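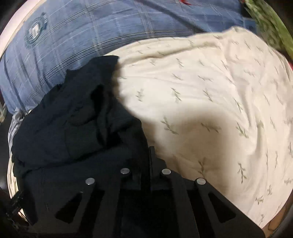
Clanley Court Reports

Data card, version 3
Maintainer: Mahtab Ghorbani
Last edited: 14th September

Summary

Clanley Court Reports is a set of 1257 short newspaper items on criminal hearings in magistrates' and district courts. Each item is paired with a structured record of the charge, the stage of the case and the outcome reported. The text comes from two local papers, the Hallton edition and the Prunel edition, whose publisher granted a license for research use.

Contents

items.jsonl: one item per line, body text and headline
records.jsonl: one record per line, joined on item_id
splits/: lists of item_id for train, dev and test
codebook.txt: definitions for every field value

The dev split has 161 items and the test split has 161. The rest are in train. Items about the same case are always kept in the same split. Version 1 did not do this, and scores on it should not be compared with later ones.

Fields

item_id: string, stable across versions
paper: hallton or prunel
charge_group: theft, fraud, assault, driving, drugs, public_order, other
stage: arrest, first_hearing, trial, verdict, sentence, appeal
outcome: free text copied from the item, or null
linked_items: list of item_id, may be empty

An item that covers several defendants has one record per defendant. The stage field refers to the latest stage reported in the item, even where the headline concerns an earlier one. An arrest followed by release without charge is coded as arrest with outcome filled in.

Annotation

Gholamreza Kiani wrote the codebook and trained the annotators. Two annotators coded every item separately, and a third settled the differences. In 77 items the third annotator could not decide on a charge group from the text. These are coded other and have the flag unclear set to true. Most concern the line between theft and fraud.

Names and privacy

Names of defendants, victims and witnesses are replaced with tokens such as PERSON_1. Street names and house numbers are removed. Ages are kept as printed. Items on sexual offenses and items naming anyone under 18 were dropped before annotation. Do not try to restore names by matching against the papers' archives.

Known problems

Bodies longer than 500 words were cut at the nearest paragraph break, so some outcomes given late in the text are missing.
The Prunel edition stopped printing acquittals as separate items in November, and they are underrepresented after that point.
Curly quotes in older Hallton items were lost in conversion.

Loading

python load.py --split train --join records

The Nasrallah tokenizer settings in config/ are optional and are kept only so that the version 2 baseline can be rerun.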